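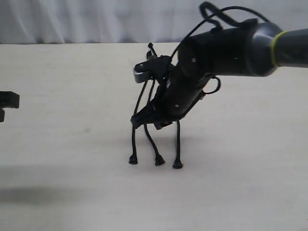
The cream tables, after one winter of use

News > From the rooms > Furniture

Reading time: 4 min

24 April 2020

In the last newsletter we promised to write something about the new tables, and several readers reminded us of this promise. The pale cream tops have been in the long room at Skolteck since autumn, so we now have one whole winter of experience with them. Most of it is good. Some of it we would do differently.

The old tables were dark brown, and they were loved by the people who had used them for many years. We also had affection for them. But the room has windows only on the north side, and in the dark months we had to switch on every lamp already after lunch. With a pale surface the room is much more friendly. Small parts are easier to find. A black screw on the brown table could be lost for a whole afternoon, and now you see it from your chair. White things, I must admit, became more difficult. If you work with white paper or white plastic, please take one of the gray mats from the shelf near the door.

The color was discussed longer than anything else. Pure white was the first wish, but when we put a white sample under the lamps it was tiring for the eyes. We had samples in cream, light gray and a kind of sand color, and left them on the window sill for two weeks so that everybody could touch them and write a comment. Cream won, with one strong protest in favor of gray. The tops were ordered from Gbeho, and the complete bill with transport came to 3,251 euros. We had reserved a little more than this, and the rest was used for new chair feet.

What about the stains? This is the question we receive most. Coffee comes off with warm water if you do it the same day. Pencil also comes off. Ballpoint is worse, and red marker is the worst of all; there is a pink shadow on the second table which we have stopped fighting. Black rubber leaves thin gray lines when it is pulled across the top. For these lines we tried several cleaners, and the one called Kukik works well enough with a soft cloth. Put it on the cloth first and then on the table. Please do not use the green kitchen sponge. It makes the surface dull, and in low sun you will see the dull places very clearly.

Dust was a surprise for us. On the brown tables one saw light dust, on the cream tables one sees dark dust, and it seems that our room produces more of the dark kind. The Filtlow air filter in the corner got a new cartridge in the winter, and after this the tables stayed clean a little longer. Still, a wipe at the end of the day is necessary. The cloths hang on the hooks under the window. When a cloth is gray, put it in the bucket and take a new one.

Some other points from the winter:

Heavy things should be lifted, also when it is only ten centimeters. We have two long scratches which were made by pushing.

Tape is allowed, but only the paper kind, and please remove it before you go home. Tape that stays for a month leaves its glue behind.

Hot tools go on their stands. There is a stand for every place, and three more in the drawer.

If you must cut something, use the cutting board. The cutting board is under the first table, leaning against the leg.

We are asked sometimes if the brown tables are still somewhere. Two of them are in the cellar and are used for storing paint. The others were given away in the fall, and they found new homes quickly.

In June we plan to order a smaller table in the same color for the corner beside the sink, where people now balance their cups on the radiator cover. The offer from Gbeho is 650 euros without transport. Before we say yes, we would like to know if a fixed table is right for this place or if it should have wheels. With wheels it can move to the long room when we need it, but it will also be less steady. Please write your opinion on the paper next to the hooks, or answer to this newsletter.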